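Orport, two years into the growth plan

The regional development agency at Orport runs its open day twice a year, and the summer one is the one they invite outsiders to. I went because a reader had written to ask why I keep using the town as a bad example when I have never set foot in it. Fair enough. I took the early train, walked from the station with a bag of notes, and was handed a lanyard and a folder by a young man who had clearly been told to smile at everyone.

The folder is worth a word. On the front it says "Growth That Reaches Everyone." Inside is a chart of output in the Orport district with the line going up, and no scale on the left side. I asked at the desk whether there was a version with numbers. There was, in an annex, on the website, and the website was down for maintenance until the afternoon.

The case for Orport, as the agency tells it, goes like this. The old port lost its container traffic, the cannery closed, and the young people left. Then the agency was set up with public money, land near the docks was cleared and offered at a low rent, and firms came. The plan has produced 463 new jobs, they say, and household incomes in the district have started to rise after a long flat stretch. Other towns should copy it.

I have no quarrel with the first half of that. Anyone over forty in the town will tell you about the cannery without being asked. My quarrel is with the 463, and I spent most of the day on it.

The morning was speeches. Raffaele Pellegrini, who heads the agency, spoke well and for too long. He has a good line about how a town is like a household that has forgotten it can borrow, and he used it again at lunch. He said the district had "turned the corner." He said the benefits were "broadly shared." When it came to questions I asked what share of the 463 jobs had gone to people who already lived in the district when the plan began. He said the agency did not track that because it did not want to discriminate against newcomers. I asked whether any of the jobs had simply moved from elsewhere in the region. He said that firms move for many reasons.

That second question matters more than he let on. If a firm shuts an office an hour down the coast and opens one at the docks to get the low rent, Orport gains and the place down the coast loses. The country as a whole has gained a moving bill. The annex (which I read on the train home, once the site was back) counts a job as new if it is new to the district. On that definition you could raise employment in every district in the land by having everybody shift one town to the left.

After the speeches we were split into groups and walked around the sites. Mine had a retired bank manager, two graduate students, a woman from a trade paper and a man who I think had come for the lunch. There were 7 stops on the printed route. We made it to four.

The first was Orlandini, a family firm that makes fittings for kitchens and has been in the town since long before there was a plan. I liked this stop best. The floor manager was blunt. They had taken the cheap rent because it was offered, and would have stayed without it. They had hired a few people in the last two years and lost a few more to retirement. What they wanted was a better road to the highway and somebody at the technical school who could teach machining, and they had asked for both. I wrote down "would have stayed without it" and underlined it. The agency lists Orlandini under "anchored by the plan." How do you anchor something that was not going anywhere?

The second stop was Clirkadska, which handles invoices and payroll for other companies. Rows of desks, good chairs, a coffee machine people were proud of. The woman who showed us around was cheerful and open, and told us that most of the staff were on contracts of a year or less. Pay starts at 2740 a month before tax. That is decent money for the district and I don't want to sneer at it. But a one-year contract does not get you a mortgage from the banks I know, and the retired bank manager confirmed this with what I thought was a little too much satisfaction. If incomes rise on short contracts, people save what they can and wait. They don't redo the bathroom or open a café. The spending that is supposed to ripple out through the town stays in a savings account.

I did try to check this on foot. In the lunch break I skipped the second half of the buffet and walked up the main street. Several shops were to let, some with signs faded enough to have been there since before the plan. A hardware store was busy. The owner said trade was up a bit on a couple of years ago, though he put it down to the weather and to a rival closing. A hairdresser said her prices had gone up and her customers had not. Neither of these is evidence in any serious sense, and I would object if Pellegrini tried to pass off two chats as a finding, so I won't either. I only note that he had told us an hour earlier that you could "feel it on the street."

Third was Prultness, the newest arrival and the one the agency is keenest on, with its own page in the folder. It sells automation services to small manufacturers and has the best of the dockside buildings. The presentation was given in a meeting room with a view of the water. The speaker had a slide showing productivity growth in rich countries slowing down over several decades, which is real and worrying, and then a slide showing Prultness, which I suppose was meant as the answer.

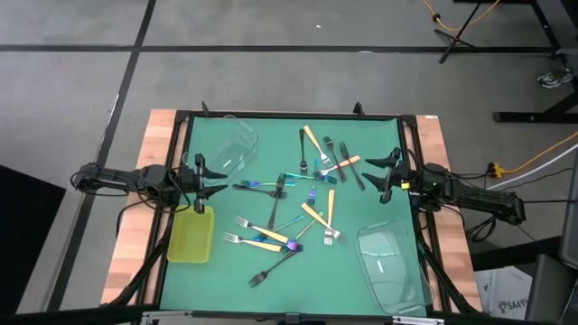 Productivity is where the agency's story ought to be strongest, and I wish they would tell it properly. A town gets richer over the long run when an hour of work produces more than it used to, and in no other way that lasts. Equipment is part of that. Two black robot arms facing each other over a green mat on a wood-topped table are capital in the plainest textbook sense, the same as a loom or a delivery van, and the economist's questions are the same as well: who paid for it, what does an hour of labor turn out with it that it did not before, and who gets the difference. I put the three of them to the speaker. On the first he said a mix of private funds and "support." On the second he said it was early. On the third he said that everybody wins, and the trade paper woman stopped writing.

I am not one of those who think machines will leave us all idle. The record on that is long and mostly comforting. Farm work shrank to almost nothing in the rich world and people found other things to do. But it took generations, and the gains did not spread on their own. They spread where workers could bargain, where schools caught up, and where people could move to the places that were hiring. Orport's plan has a budget line for land and a budget line for rent relief. I looked for one for training and found it folded into "outreach," along with, as far as I can tell, the open day.

The fourth stop was the dock itself, where a new quay is going to be built or is being studied, depending on who was talking. It was windy and we didn't stay.

Back at the agency there was coffee and a closing session, and I got a few minutes with Pellegrini on his own. I will say this for him: he did not dodge when there was no audience. I asked what the plan had cost per job. He said he would not give a figure because any figure would be misused. I said it would be misused less if it were published with its workings. He laughed and said I had never run anything, which is true. He also said that without the plan the town would have gone on sinking, and that people like me would have written columns about how somebody should have done something. That is also probably true, and I thought about it on the way to the station.

Still, "it would have been worse" is the easiest claim in public policy and the hardest to test. There are ways to get at it. The agency could pick a few port towns of similar size that lost their traffic in the same years and had no plan, and set Orport's jobs and wages beside theirs. The graduate students told me they had offered to do exactly this as a project in January, for free, and had been told the data were not ready. Employment in the whole region has risen over the same 2 years. If Orport has only risen with it, then the public has paid for cheap rents and a folder.

What would change my mind? A count of jobs net of those moved from elsewhere in the region. Median pay in the district, after inflation, in place of the average, which one well-paid manager at Prultness can lift by himself. The share of contracts longer than a year. And a cost per job, with workings. None of this is exotic, and most of it must be sitting in the tax office already.

For anyone who wants to go, the next open day is in winter, and registration is through the agency's site when the site is working. Ask for the group that starts at Orlandini and sit near the front for the questions, since the microphone does not reach the back. The lunch was very good.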